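Chapter 6
Plugs, Strips and the Back of the Desk

Every household owns more power outlets than it can find. The wall supplies a few, usually behind the bookcase, and the rest arrive over the years in the form of strips, cubes and adapters, bought one at a time in a hurry. By the time you have a desk, a lamp, a printer and a phone that dies at lunch, you're running a small utility company out of a drawer.

This chapter is about running it a little better. We'll sort what you own, learn what the ratings mean, and decide what should plug into what. You will need a table, a soft pencil and a tolerance for dust.

Start with shape, because shape is what people buy. A long strip suits the back of a desk, where the plugs can stand in line. A cube takes up less table and makes the plugs face away from each other, like relatives at a wedding. Then come the triangles and the other experiments, some of which are quite good.

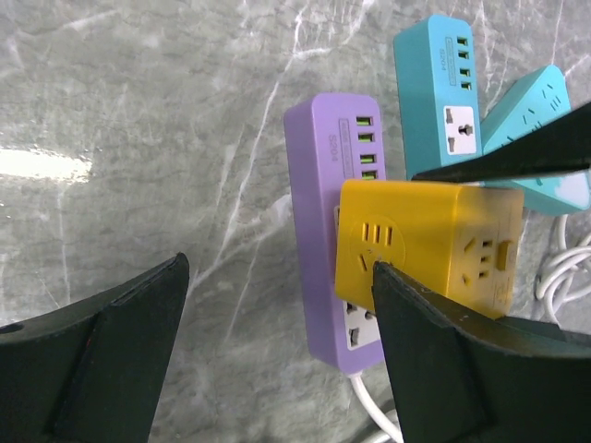
Color is worth more than it gets credit for. In my first apartment all the strips were white, all the cords were white, and finding the one that fed the freezer was a matter of prayer. My neighbor Ihor Kravchuk bought his in loud colors and could tell you over the phone which one to switch off. I laughed at him until February, when I unplugged the wrong cord and lost 2 quarts of soup.

Next, the label. It is usually small, often molded into the plastic in the same color as the plastic, and always on the side you can't see. Read it anyway. It should give the most the unit can carry, in watts or amps. A lamp asks for very little. A space heater asks for nearly everything, and belongs in the wall by itself.

Now the adapter, the small block that goes between a plug and a socket that don't agree. Most of us own several and trust all of them equally, which is a mistake. Check the prongs first. 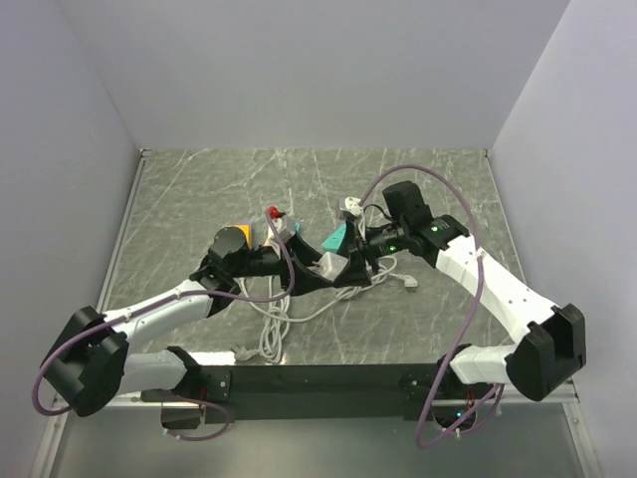 A bent prong is a reason to throw the thing out. So is a cracked case, or a plug that slides out under its own weight. Note too that a plain travel adapter changes the fit and leaves the voltage alone – a hair dryer built for one voltage will not be talked into another by a piece of plastic.

Exercise 6.1. Gather every strip, cube and adapter in your home. Write down the rating of each. Set aside any whose rating you can't read, and try not to put them back in the drawer when you think the book isn't looking.

Reader comments

Magdy Fawzy: Did the exercise. Found over 40 adapters, and I live alone. Is there a chapter on that?

paewai_reader: The heater advice should be in bigger type. My uncle ran his off a strip for years and the strip got hot enough to smell.

Todance: What about plugging one strip into another? You skip it here.

Magdy Fawzy: @Todance It's in chapter 7. Short version, don't.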